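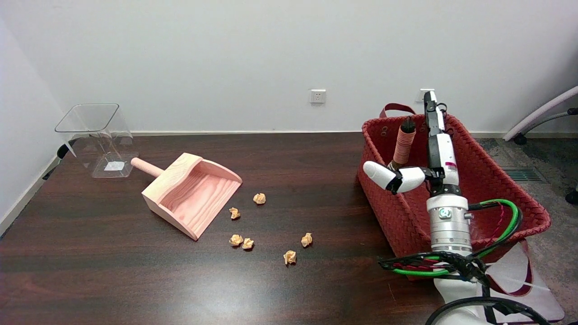

Notes for Thursday, student robotics night. Keep it under 20 minutes. Water on the lectern, clicker is the small one.

OPENING

Say hello, say who I am, thank the Vustbridge club for asking a grouch to talk about their project. Nkrumah Tetteh leads the team and has agreed to let me be rude about it. Wave at him.

The task on paper: sweep crumpled paper into a dustpan with a brush, then empty the pan into the clear bin. A five-year-old can do it. Pause there. Let them feel smug for a second, then ask who has written down how they hold a brush.

THE SETUP

Back to the table on the screen. Don't go over all of it, they have eyes. Two things to mention.

The paper balls are pale orange on a dark table. That is a generous choice. Ask the team in front of everybody whether they have tried brown paper. (I asked Nkrumah in October and got "it's on the list.")

The tabletop is glossy. Shiny wood bounces the room lights around, and each ball has a little shadow next to it. If the software is learning the shadows along with the paper, how would we find out? I don't think the club knows yet. I don't think I would either, in their place.

Then the brush. It stands in the red basket, grip end up, close to the hand. Fine for practice. Put it flat on the table and I suspect we are looking at a different project.

THE NUMBERS

Slide with the big table on it. Read slowly, people in the back can't see.

The club recorded 875 practice runs with a student driving the arm. They kept 828. The poster says "828 clean demonstrations" and leaves out the first figure. I would like the first figure on the poster. Which runs got tossed, and who decided? If the tossed ones were all the awkward ones, the robot has been raised on easy days.

Then 43 trials with the robot working alone. That's the number I care about, and it is small. Nkrumah will say the arm was shared with the Lungu team for half the term. True, and still small.

What counts as a success is the other sore spot. In the club's scoring, one ball left on the table is a pass. My grandmother would not have passed it. Wait for the laugh, if there is one. If not, keep going.

JUNDPORT

Short section, skip if running late.

At the Jundport meet the same code was run on another table, in a hall with big windows. It took 2 people most of the morning to get it reaching for the brush again. The club wrote this up plainly in their log and I want to give them credit for that - most teams I judge would have lost the page.

Don't tell the Zornach story. It's funny but the parents of that team may be in the room.

WHAT I WOULD LIKE TO SEE

Say these as requests, friendly voice.

Every run published, bad ones included. Somebody outside the club laying out the paper. Different paper, a dull table, the pan turned the other way. A scoring sheet agreed before the trials begin and left alone after.

And a timed comparison with a student using the same brush and pan. I know how it will come out. Put it on the poster anyway.

TO NKRUMAH

Hand over the microphone. He gets five minutes to answer and I promised not to interrupt. Sit down, off to the side, out of the projector beam.

Questions after. If somebody asks whether robots will be cleaning our kitchens soon, give that one to him too. Finish by 8, they lock the parking lot.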